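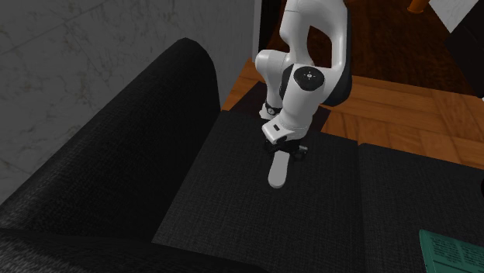
Residential Diary of the Festthorpe House Retreat Program
Entry for Nov 13, 2022

The second full day of the residential course opened at the usual hour with silent sitting in the long room. Attendance was complete by the second bell. The morning was gray and the heating had been set low overnight, so blankets were issued from the hall cupboard and are to be returned there folded before departure. Two remain upstairs and have been noted.

The course in progress is Attention and Daily Life, offered this season for the first time in its revised form. There are 22 residents, most of them new to the house. The program team decided in March to shorten the evening talks and give the time back to individual practice, and today was the first real test of that decision. The diarist's view, recorded here for the review, is that the change is a sound one. The talks had grown long. Residents used to come out of them with full notebooks and go straight to bed.

The morning session was led by Huguette Chisholm, who took as her subject the habit of rehearsal, by which she means the conversations a person holds inwardly with people who are not present. She asked residents to mark a small stroke on a card each time they caught themselves at it during the sitting. The cards were not collected. One resident reported more than 40 strokes and was plainly dismayed by the figure. Ms. Chisholm replied that each stroke stood for a moment of noticing, and that she would have been more concerned by a blank card. The exchange was helpful to the group, and several residents referred to it again at lunch, when speaking was permitted.

It should be recorded that the exercise did not suit everyone. A resident from Prilstead found that the pencil itself became the object of attention, and asked to be excused from the second half. This was granted. The handbook makes no provision for residents who wish to sit out one portion of a session and remain in the room, and the wording should be looked at before the next intake.

Lunch was soup, bread and a barley salad. The soup was oversalted, and the kitchen has been told.

The walking period took place on the lower path in light rain. The McIntyre method calls for a slow pace, with the whole foot placed before the weight is moved, and on wet leaves this proved difficult. The group was brought onto the gravel after the first circuit. No falls occurred. The diarist walked at the rear and must admit to having spent a good part of the time drafting a letter in her head, which, after the morning's subject, was somewhat embarrassing.

In the afternoon residents met in pairs for the listening exercise, in which one person speaks for eight minutes and the other gives no reply, nod or sound of agreement. The timings slipped. The bell in the east room cannot be heard in the library with the door closed, and two pairs there continued well past the hour before they were fetched. They made no complaint. A second bell has been requested more than once, and the request is repeated in this entry.

The reading before supper was taken from the Semska notebooks, pages 80 to 84, on the difference between resting and stopping. The passage is dense and was read too quickly. It will be read again tomorrow, without commentary.

Supper was taken in silence. The last sitting of the day lasted 24 minutes and was the steadiest of the course to date - the room was quiet in a way it had not been the night before, and several residents stayed in their places after the closing bell. The lamps were left on for them.

Matters carried forward: the wording on partial attendance; the second bell; a non-slip mat for the garden door; the question from a first-floor resident about whether private journals may be kept during silent periods. The diarist's own practice is to permit this, but the teachers differ, and one answer should be given to everyone at breakfast.

The house was locked at ten. The rain had stopped by then, and the side gate, which had been reported as sticking, closed without trouble.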